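Rurnbridge Stable Management Course
Handout 2: Feeding and watering the horse at rest

Please read this handout before the practical session and bring it with you. We will use two of the school horses, Banda and Yen, so you should know their feed cards.

1. Forage first
The horse has a small stomach and a long gut, and he is made to eat little and often. Hay or grass is therefore the main part of every ration. Short feeds are added only when the work or the condition of the horse asks for it. Banda is in light work and receives hay with a small balancer. Yen is older, his back teeth are worn, and his hay is partly replaced by soaked fibre.
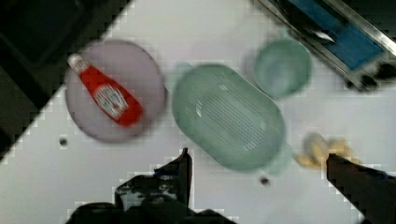

2. Weigh, do not guess
A scoop measures volume. One scoop of oats and one scoop of chaff have very different weights, so each feed must be weighed at least once with the scoop you will really use. Write the result on the card. The weight tape is used on the first day of each month, always by the same person if possible, and behind the withers. In February Yen measured 194 cm round the girth. Students often pull the tape too tight, and then the horse seems to have lost weight.

3. Soaking and rinsing
Sugar beet must be soaked fully before it is fed. Follow the time on the bag, as shredded and pelleted beet are not the same. Pour away the water that is left, and throw away any beet which smells sour. Soaked hay is also drained well before it goes in the net.

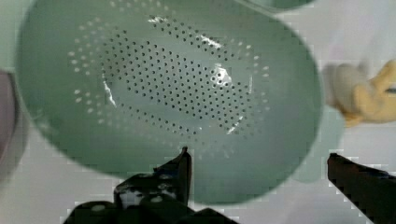 Colander with small round holes.

4. Water
Clean water must be there at all times. Buckets are scrubbed daily and not only filled up. The tank in the Cotska field holds 1,000 litres, but please check the float valve every morning, also when the tank looks full. In frost, break the ice and take the pieces out.

For the practical
Bring your own notebook and wear gloves. Prepare a feed card for one horse, with the weights in grams, and be ready to explain it to the group.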